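Comparing two finger sets on laundry, part two

Posted 7 June 2025

Part one covered mounting and calibration. Since then I have swapped fingers more often than I would like, so I will start with the swap itself. The Surnum adaptor plate is sound, but the two dowels are a tight fit and the plate needs to be eased off square. If it goes on tilted, the tool centre point shifts by enough to matter at the drum lip. I now re-run the touch-off after every change and keep the old value for comparison.

The candidates are the Vitale fingers, which are stiff and narrow at the tip, and the Grumow fingers, which have a softer pad and give a little under side load. Both are two-finger parallel designs. The wrist, controller and head camera stayed the same throughout, and so did the grip force setting, except where I say otherwise.

The task is emptying a front loader. Getting to the drum is the easy part. The door swings right and stays open at a wide angle, so I treat it as a fixed obstacle with a generous margin and bring the arm in from the lower left. The planner accepts this approach without complaint. From the right it wants to go over the top of the door and runs out of elbow.

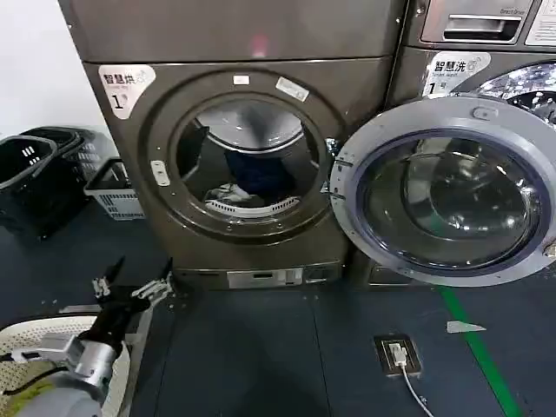 Dark items against a grey drum were the first real difficulty, and that was a camera problem. With automatic exposure, the overhead lights on the door glass pull everything down and the inside of the drum goes nearly black. Navy cloth then has no usable edges. I fixed the exposure by hand and restricted metering to the opening. Depth on the curved metal is still poor, so the grasp height comes from the drum model and only the lateral position comes from the image.

The test set was 17 pieces per finger set, with three attempts allowed for each piece. Vitale picked 13 on the first attempt. Its narrow tips get under a flat fold well, but they also find the perforations along the lower lip, and one catch there tripped the force limit and stopped the run. I raised the approach height slightly after that and lost some of the flat folds as a result.

Grumow was slower to settle on a grasp and better at keeping it. The pads spread the cloth a little before they close, so there is more material between them when the arm starts to pull. Thin cotton is where I noticed it most.

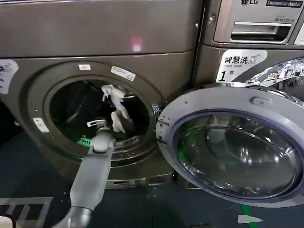
Pull direction matters more than I had allowed for. Straight out along the drum axis, a long piece drags over the lip and the load on the fingers climbs steadily. Lifting first and then retracting keeps it lower, provided there is room under the top of the opening. I set the extraction path to 575 mm, measured from the grasp point, and anything longer than that still needs a second grip closer in.

Lino Valentini wrote from Sollthorpe to ask whether a wrist camera would be a better use of the money than new fingers. For this task I think it might be. The head view loses the fingertips as soon as the forearm crosses the opening, and the last part of each grasp is done blind. The drawback is cable routing. There is already one cable along the arm, and a second would have to clear the door rim on every entry.

For now the Grumow set stays on. The Vitale set will go back on for folded items on a table, where the lip does not come into it. I still need to log finger current properly instead of reading it off the controller screen, and to repeat the thin cotton pieces with the force setting one step lower. The wrist camera bracket is drawn but not cut, and I doubt it will be fitted before September.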